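I bought the Pledell sheet set in October, after my old flannel ones finally wore through at the foot (they'd had a good long life, so no complaints there), and I've been meaning to write something up ever since. My friend Hsin-yi Yu has had hers through two winters and kept telling me to stop dithering, and she was right!

I went for the blue plaid in queen. You get the fitted sheet, the flat sheet and 2 pillowcases, all folded into a drawstring bag made of the same cloth, which I now use for socks when I travel. The label says 400 thread count. I've never been sure how much that number tells you, but I can say they felt a bit stiff the first night and much nicer after the third wash, so please don't judge them straight from the bag.

The fitted sheet is the star for me. My mattress is a tall one with a topper, and most sheets ping off one corner by morning. These have elastic the whole way round and they stay put, even with me flopping about on a Sunday-style lazy morning with a book, a snack and far too many pillows. 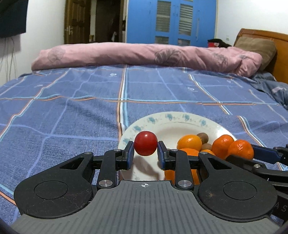

*Fruit plate on the blue plaid, cherry tomato included.*

I should mention washing, as I eat in bed more than a grown woman should. I've spilled tea on them, and peach juice, and once a spoonful of soup. Cold water and ordinary detergent took care of all but the soup, which left a faint mark near the hem. The color has held up well after 8 washes, though the pillowcases have gone a touch softer in shade than the rest. They do wrinkle. If you like a smooth, hotel-looking bed you'll be ironing, and I'm afraid I won't be joining you.

I did look at the Birico set too, and it's lovely to touch, but it only came in plain colors and the pockets were too shallow for my mattress. Pledell costs a little more and I'd pay it again. My one real wish is for a tag marking the long side, because I still put the fitted sheet on sideways nearly every time.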